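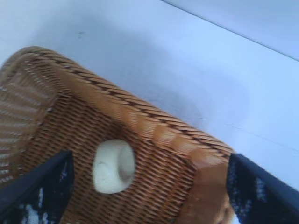
On the Vacancy in the Third Ward

Readers of this page will know that I served two terms on the Brukmont city council and left of my own accord. I have tried since then to write sparingly about the people who hold the seats now. The vacancy in the Third Ward calls for an exception, and I set out my views below with the caution that they are mine alone.

Council member Braulio Beltrán resigned in March, with 11 months remaining in his term. His letter was short and gave family obligations as the cause. I have no reason to doubt it. Under the city charter, the remaining members may fill a vacancy by appointment if less than one year is left, and must call a special election if more than one year is left. The resignation therefore fell on the appointment side of the line by a single month, and a good deal of suspicion has grown up around that month.

I do not share the suspicion, but I understand where it comes from. The council has seven seats. With one empty, the members have divided evenly on the Ochoa Road rezoning, and the person appointed will in all likelihood decide it. Residents who oppose the rezoning believe they would have won a special election. Residents who favor it believe the same thing. Both groups have written to me, some at considerable length.

The Applicants

Seven residents submitted their names before the deadline. The clerk has published the full list together with the statements of interest, and I encourage everyone in the ward to read them in full before forming a view. Two have drawn most of the attention.

Marisol Maldonado ran against Mr. Beltrán in the last election and lost narrowly. Her supporters argue that the runner-up has the strongest claim, as the only applicant for whom any significant number of voters have marked a ballot. There is force in this. There is also a difficulty, in that the voters of the ward were offered Ms. Maldonado and chose someone else, and the charter gives no standing to second place.

Lavanya Kamath chaired the planning commission for several years and knows the zoning code better than most of the sitting members. She has stated in writing that she will not seek a full term. I regard that pledge as important. An appointed member who intends to run enjoys the title, the mailing list and the seat at the dais for most of a year before facing any voter. Ms. Kamath would have none of those temptations, provided the pledge is kept – and I have known her long enough to expect that it would be.

It should be said plainly that Ms. Kamath and I worked together during my second term. Readers may weigh my opinion accordingly.

The Procedure

My larger concern is with the manner of the appointment. Mayor Ezequiel Tovar proposes to interview applicants in closed session and bring a single name to the full council for a vote. The city attorney has advised that the charter permits this. The charter also permits public interviews, and the council used them the last time a seat fell vacant. They were long and occasionally awkward, and one applicant withdrew halfway through. The person chosen nevertheless took office with the confidence of people who had opposed the choice, having heard the same answers the council heard.

Getsemaní Contreras, who represents the neighboring Inda district, has moved that the interviews be opened and that applicants be asked directly how they would approach the Ochoa Road matter. I support the first half of the motion. On the second I have reservations, as a member who commits to a vote before the hearing record is closed invites a legal challenge to the result. Applicants can be asked how they read the general plan without being asked for a promise.

The motion will be taken up at the special meeting on Saturday at 9 a.m., in the main chamber. Written comments should reach the clerk before the meeting is called to order, and speakers may sign up at the door. I intend to speak during the open comment period and will post my remarks on this page afterward.

Comments on this entry are open. As before, I ask that they be signed.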